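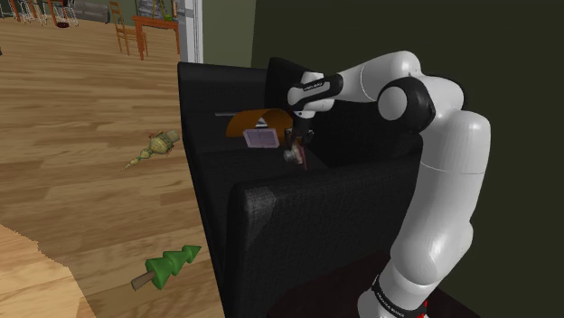

Pundier: quejas, brindis y felicitaciones de los días señalados

Léeme del conjunto de datos

Bienvenidos, y gracias por abrir el léeme antes que los archivos, que es una costumbre que en esta casa se agradece mucho. Pundier es una colección de textos breves en español sobre las fiestas que nos tocan todos los años, queramos o no: la cena de Nochebuena con el cuñado que opina, el San Valentín de la rosa envuelta en plástico, el cumpleaños sorpresa del que ya estaba enterado todo el mundo. Hay quejas (muchas), hay felicitaciones (bastantes, y algunas preciosas) y hay una categoría intermedia a la que acabé llamando "brindis con reproche" y que es mi favorita sin discusión.

Empecé a reunirlos porque quería escribir un artículo sobre cómo nos quejamos de los regalos, y el artículo sigue sin escribirse, pero la carpeta fue engordando y me daba pena que se quedara guardada en mi ordenador. Así que aquí está, ordenada lo mejor que he sabido, para quien quiera leerla, contar palabras, preparar una clase de lengua o simplemente reírse un rato con las desgracias navideñas de los demás.

Fecha de esta versión: 17 de marzo de 2021

Qué hay dentro

La colección tiene 1.244 textos, repartidos en cuatro archivos separados por tabuladores y codificados en UTF-8. Si los abrís con una hoja de cálculo y las eñes salen convertidas en jeroglíficos, elegid la codificación a mano al importar y se arregla.

quejas.tsv: textos donde predomina la protesta. Es el archivo más grande de todos, cosa que dice algo de nosotros.
felicitaciones.tsv: textos que felicitan, agradecen o desean algo bueno, aunque sea con pocas ganas.
brindis.tsv: los mixtos, esos que empiezan con "os quiero mucho a todos" y terminan hablando de quién friega.
fechas.tsv: la tabla de celebraciones, con su nombre, sus variantes y una nota sobre cuándo caen.

Las celebraciones son 16 y van desde las evidentes (Nochebuena, Nochevieja, Reyes, San Valentín) hasta otras que me parecían menores y han resultado ser una mina, como la comunión del sobrino o la cena de empresa. El Día de la Madre merece un aviso: en España se celebra el primer domingo de mayo, pero en otros países de habla hispana cae en otra fecha, de modo que en fechas.tsv aparece como una sola celebración con una columna de país. No intentéis deducir el día a partir del texto, porque la gente escribe "ayer" con una alegría tremenda y luego lo publica la semana siguiente.

Las columnas

id: un código corto. No significa nada, solo sirve para no perderse.
fecha_clave: la celebración, con la misma etiqueta que en fechas.tsv.
pais: el país que declara quien escribe. Puede estar vacío.
texto: el texto completo, con sus faltas de ortografía y sus signos de admiración. No he corregido nada. Me costó, sobre todo con los "haber si nos vemos", pero no he corregido nada.
tono: queja, felicitación o brindis.
regalo: el regalo que se menciona, si se menciona alguno, en minúscula y en singular.
destinatario: madre, padre, pareja, suegros, compañeros, grupo o nadie en concreto.
nota: comentarios míos. Algunos son útiles y otros son simplemente que me hizo gracia.

Sobre la columna regalo tengo que extenderme un poquito, y pido paciencia. Al principio apuntaba cada cosa tal como venía ("una colonia de esas de estuche con gel", "calcetines otra vez") y aquello no había quien lo agrupara. Ahora hay una palabra principal, y el detalle se queda en el texto, donde además tiene mucha más gracia. Los vales hechos a mano ("vale por un masaje", "vale por un domingo sin quejarme") van todos como "vale". Las tarjetas regalo van aparte, como "tarjeta", porque la gente se enfada con ellas de una manera muy distinta.

De dónde salen los textos

La mayor parte viene de Juswood, el foro de sobremesa donde llevo años participando y donde pedí permiso en un hilo abierto. Quien quiso mandó sus mensajes por privado y los que prefirieron no participar no están. El resto salió del boletín Subramaniam, que cada temporada abría un buzón de agravios festivos y que me cedió encantado las cartas de los lectores que habían marcado la casilla de cesión.

Todas las personas que aportaron textos tenían al menos 18 años en el momento de enviarlos. He quitado nombres propios, apodos, direcciones y el nombre de algún pueblo tan pequeño que equivalía a dar el portal y el piso. Donde había un nombre veréis [NOMBRE], y donde había un lugar, [LUGAR]. A las mascotas también las he tapado, por si acaso: en una pandilla todo el mundo sabe de quién es el perro.

Cómo se pusieron las etiquetas

Las puse yo, leyendo los textos enteros, normalmente por la noche y con una infusión al lado. Para guardar las decisiones usé Clutard, una libretita de etiquetado muy sencilla que me deja volver atrás sin romper nada. Cuando dudaba entre queja y brindis me hacía siempre la misma pregunta: ¿esta persona volvería a ir a la cena? Si la respuesta era que sí, brindis. Reconozco que no es un método muy científico, pero lo apliqué con constancia, y después de dejar reposar el archivo lo releí completo y cambié lo que ya no me convencía.

Eso quiere decir que hay un solo criterio y que es el mío, con mis manías incluidas. Tengo cierta debilidad por las madres que dicen "no me regaléis nada" y luego preguntan dónde está lo suyo, y es posible que alguna se haya librado de acabar en quejas.tsv por pura simpatía. Si trabajáis con la columna tono para algo serio, etiquetad vosotros una parte y comparad.

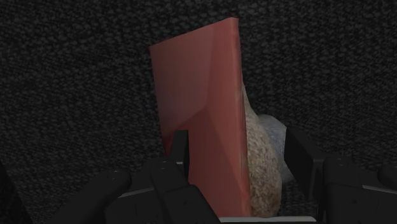 Para qué sirve y para qué no

Me consta que funciona bien en clase. La ironía es difícil de enseñar con ejemplos de manual, y aquí hay frases como "qué detalle, otra bufanda" que un alumno entiende a la primera en cuanto alguien se la lee en voz alta. Sirve también para estudiar fórmulas de cortesía, para ver cómo cambia el "felicidades" de un país a otro y para preparar un monólogo, siempre que no se copien los textos tal cual.

No lo uséis, por favor, para sacar conclusiones sobre lo que piensa "la gente" de la Navidad. Quien está contento con su Nochebuena rara vez abre un foro a las tres de la mañana para contarlo, y eso se nota en los archivos. Tampoco sirve para estimar gastos: los precios que aparecen están exagerados hacia arriba cuando uno regala y hacia abajo cuando a uno le regalan. Y os pediría, de corazón, que no intentéis averiguar quién escribió qué.

Cosas que sé que están mal

Halloween y Todos los Santos comparten etiqueta en una parte de los textos. Las separé tarde y no he terminado de repasarlas.
La cena de empresa está a veces como celebración propia y a veces metida en Navidad, según cómo la contara cada cual.
Hay muy poco material de América Central y casi todo lo mexicano trata del Día de la Madre, que allí se vive con una intensidad admirable.
En brindis.tsv hay textos repetidos con pequeñas diferencias, porque varias personas mandaron primero un borrador y luego la versión buena. He dejado las dos cuando la segunda era peor.
Los emoticonos se han conservado, salvo los que ya llegaron rotos, que salen como un cuadradito.

Condiciones de uso

Podéis usar, copiar y repartir la colección sin fines comerciales, citando Pundier y la fecha de la versión. Si alguien quiere hacer tazas, camisetas o tarjetas de felicitación con las frases, que me escriba antes, por favor, porque los permisos que me dieron no llegan hasta ahí y habría que preguntar de nuevo.

Si sois autores de alguno de los textos y os habéis arrepentido (le puede pasar a cualquiera, sobre todo si la suegra ha aprendido a usar internet), basta con mandarme el id, o un trocito del texto si no lo encontráis, y lo retiro en la versión siguiente sin preguntar nada.

Aportaciones

Se reciben todo el año por el hilo de Pundier en Juswood. Mandad el texto, el país y la celebración, y decid expresamente que dais permiso para publicarlo. Me vendrían de maravilla más felicitaciones de aniversario, despedidas de soltera contadas por quien tuvo que organizarlas y cualquier cosa sobre el amigo invisible, que tengo poquísimo y sé de buena tinta que hay heridas abiertas.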